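Ticket 182 — Pad replacement rule for handheld grippers
Opened by: Nobuhle Coetzee, Tilska
Status: pending customer

Hello Zinhle, and thank you so much for writing in. I know your team has been going back and forth on whether pads should be changed on a schedule or on sight, and I'm glad you asked before ordering a whole box of them. 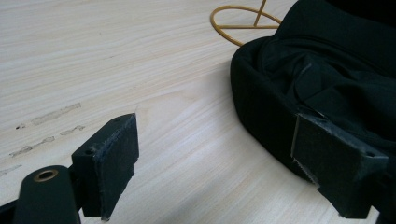 Our practice at Tilska is to inspect at the start of each shift and change both pads at 800 grasps, or sooner if either one shows wear along its border. By that second test yours are due now — the edges are frayed and pale on both fingers, so please change them as a pair and write the date in the log. I'd also wipe down the table before the next session, as there are gray smudges on the wood to the left.

Would you let me know which revision of the checklist you're using? Revision 2 has the edge check in it, and I'm happy to send it over.

Warmly,
Nobuhle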